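The Robot Arm That Wants to Work Your Lunch Counter

By Imogen Ackroyd

I have dropped a lot of sandwiches in my life. I put myself through two years of college behind a deli counter, and I can tell you that the wrapped ones are worse than the naked ones. Plastic film slides. It sticks to your glove when you want it to let go, and it lets go when you want it to stick. So when a company called Skerovik offered to loan me its counter-top arm, the Konira, with the food handling kit and a full month to play with it, my first question was what it does with cling wrap.

The woman on the other end of the call laughed. "Everybody in food asks that," she said. "People in warehouses ask about boxes."

A word on what the Konira is supposed to be. It's a single arm that bolts or clamps to a table, with a two-finger gripper on the end and a small camera up at the wrist so it can see what it's about to grab. You don't write code for it. You take hold of the arm, walk it through the job by hand a bunch of times, and it works out the rest from your examples (that's the pitch, anyway). Skerovik rents it by the month to cafes, school kitchens, hospital snack bars, places that move a few hundred small items a day and can't keep anybody on the early shift.

The rental includes the arm, the gripper, a tablet, a training session by video and a phone line that picks up on weekends. I called it on a Saturday at lunch to see, and a real person answered before I'd finished chewing.

Setup took me most of an afternoon. The quick start card says 90 minutes, and I'm sure that's true if you own a level table. I do not own a level table. The arm is heavier than it looks in the brochure, the clamp needs two hands and a knee, and the power cable comes out of the base on the side where you'd most like to stand. Once it was on, though, the tablet walked me through everything in plain words. It asked me to wave the arm around (fun!), then to open and close the fingers, then to pick up a foam block that comes in the box. Twenty minutes later I was teaching it to move dinner rolls and feeling very pleased with myself.

Then came the part where you do the same thing over and over. The Konira wants 30 demonstrations before it'll try a new task by itself, and more if the thing you're moving is squishy or see-through. I put on a podcast. By the second day my shoulder ached in a spot I'd forgotten I had, and I had a new respect for anyone who trains these things for a living.

To see one earning its keep I drove out to Lorambridge, where Lacey Haworth has had a Konira at her cafe, Espinoza, since June. She bought the name along with the building and never changed it. Lacey does a big grab-and-go trade in the mornings, and the arm's job is to take wrapped food off the prep side and set it out for customers while she's on the espresso machine.

"I wanted to hate it," she told me over the grinder. "My sister thinks I'm nuts. But I was getting up at four to put muffins in a basket."

She keeps a paper log taped inside a cabinet door, which I loved. The week before my visit the arm had made 277 picks, and 17 of them were marked with a little sad face. Most of the sad faces were yogurt cups with the lids on crooked. A couple were bananas. Nothing had gone through a window or into anybody's coffee. When it misses, it backs up, has another look and tries again, and after the third try it beeps at her until she comes over. The beep is horrible. Lacey has asked Skerovik for a softer one and been told it's on the list.

Speed is the thing you'll have to make your peace with. If you've seen those factory videos where arms whip around like they're late for a train, this is a different animal. It reaches, it stops, it thinks, it closes. Lacey says regulars got bored of watching it by the second week, and she meant that as praise. I timed myself against it with a stack of wrapped cookies and beat it so badly I felt a bit mean.

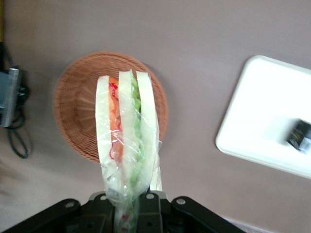 Wrapped sandwiches are the job I cared about, and I'll say it plainly: the Konira is better at them than I expected. My worry was squashing. A person picks up a triangle sandwich by cupping the bread, and a pair of hard fingers doing the same thing could leave you with a very sad lunch. There's a neater way, which is to go for the wrap. With the film gathered into a twisted tail, the jaws can hold on to that and keep the bread up and clear of the gripper, cut edge to the sky, so you can still see the green of the lettuce and that streaky orange filling on the other side of the middle slice. I like that a lot. It does mean your wrapping has to give the gripper something to hold, so if you fold yours flat and stick a label over the seam, plan on changing how you wrap.

Whether you'd want to change is a fair question. Lacey did, and says it added no time once her hands learned it. I tried both ways at home and went through almost a whole roll of film before I got a tail I was proud of. Skerovik will also sell you a set of soft finger pads meant for flat packs. I didn't get to test those, and they cost extra, which annoyed me a little given what the monthly rental already runs.

A few other gripes while I'm at it. The tablet app forgets which task you had open if you let the screen go to sleep. The fingers have to be wiped down between jobs, and the bolt heads on top collect crumbs (bring a toothbrush). Shiny packaging under bright lights throws it off now and then, and the advice from the phone line was to move my lamp. I moved my lamp. It helped, but I'd like my lamp back where it was.

What I kept coming back to is how patient the thing is. I am not patient at six in the morning, and I never was at the deli. If you run a place the size of Lacey's, with a steady menu and the same dozen items going out every day, I think a month's rental is worth the trouble and the sore shoulder. If your menu changes every couple of days you'd spend your life giving demonstrations, and I'd tell you to wait for the next version.

My loaner goes back on Tuesday. The box it came in has been in my hallway the whole time, and I still haven't worked out how they got the foam to fit.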